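### 3.2 Cup storage and the return of shared cups

The second part of the study concerns the place where shared cups are kept between two uses. In the earlier literature on workplace kitchens, this place is usually treated as a detail of the furniture. We came to think that it deserves its own section. During the interviews in Gralomeck, the office staff spoke more often about missing cups than about the coffee itself, and several of them described, without being asked, how they search for a cup in the morning.

We worked at five sites. Three of them belong to the same employer, Prudada, and share one purchasing office, so that the cups are of the same model. The other two, Bellis and Rurnmont, buy their cups separately. At the start of the study each site received new cups until the total stock reached 300 for all sites together. The cups were marked on the bottom with a small painted dot, and the staff were informed about the purpose of the dot. The observation continued for seven weeks. The period included one public holiday, on a Friday, when all kitchens were closed.

Storage was of two kinds. In the closed kind, the cups stand behind a cabinet door, mostly on the second shelf. In the open kind, they are placed on the counter or on a table, either directly on the surface or on some support. A wire cup stand on a pale tabletop made of two panels can be seen in Figure 2. Bellis and Rurnmont used open storage during the whole period, while the Prudada sites changed from closed to open storage after the third week. We did not give any instruction to the users about this change - the cups were simply moved in the evening and a short note was left on the cabinet door.

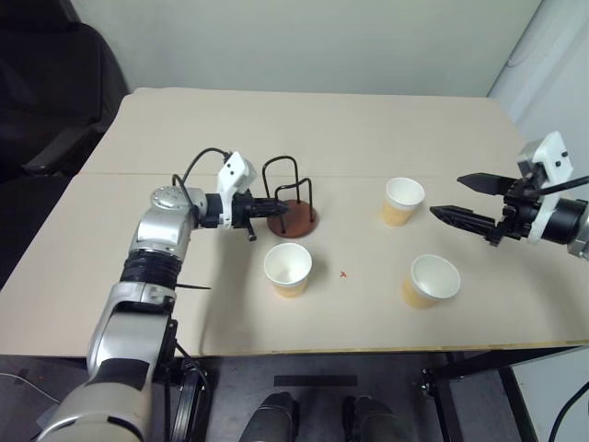 Where do people leave a shared cup when they have finished drinking?

Most often on the flat surface that is nearest to the sink, even when the storage place is within reach of the arm.

This answer is based on 965 records of returned cups. A record was made each time a marked cup was found outside a desk area, and it contains the site, the time of day and the type of surface. Cups that were still at a desk were not recorded, because we had no permission to enter the desk areas. It follows that our data describe the last step of the return and say little about the delay before it.

The change from closed to open storage at the Prudada sites was followed by a higher share of cups in the storage place itself. The effect was clear in the morning and weak after lunch. In the interviews, users explained the difference in various ways. Some said that they do not like to open a cabinet when the hands are full. Others said that a cup behind a door is "put away" and should be perfectly clean, and they were not sure whether their own cup was clean enough. The second explanation was new to us. It suggests that a cabinet door works as a kind of hygiene limit, and that users who are in doubt prefer to leave the decision to another person.

At Rurnmont the situation was different. The kitchen there is narrow and the counter is shared with a printer, so the free surface is small. Cups were returned to the storage place more regularly than at any other site, although the users judged the kitchen as the least comfortable one. We hesitate to recommend small counters on this basis. The site also has the lowest number of users, and most of them have known each other for years.

Two limits of the method should be mentioned. The painted dot wore off on a part of the cups at Bellis, where the dishwasher runs at a higher temperature, and these cups left the data set. In addition, the records were made by two observers who did not always agree on what counts as a counter and what counts as a table. For the comparison in Section 4 we have therefore joined the two categories.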